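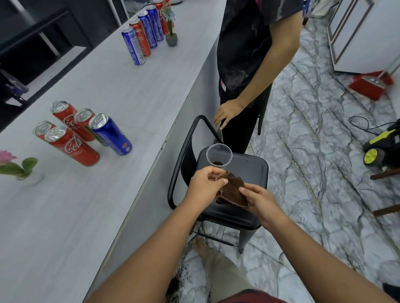 3 October 2025
Counter area, chores list, second pass

Went through the chores again with Lok-yiu and marked each one by what the Teswood arm could do on its own today.

Cans on the counter: yes, mostly. It picks a standing can from an open row. When they are bunched close together the fingers catch the next one and it stops. Managed 18 picks before the first tip-over with the cans spread out, 3 with them grouped.

Wiping the counter: yes, if someone clears it first. It still treats the potted plants as something to wipe around at full speed. Tanvir wants a slow zone there.

Brown cloth with the drawcord: no. We do this by hand and I don't see that changing this year. You need one hand to pinch the cord end and the other to keep the lower corner from folding under. Jenő tried 6 grasp settings in July and the cord slipped in all of them.

Clear plastic cup: it can lift one, but squeezes too hard. Force limit needs to come down.

Floor: dustpan and broom is a person's job for now. The planner won't go near a hose or cable on the tile — it just waits.

To do:
Rerun grouped cans with the narrow fingers (Ionuț has them)
Ask Mesfin for the cup force logs
Leave cloth off the Plinine demo list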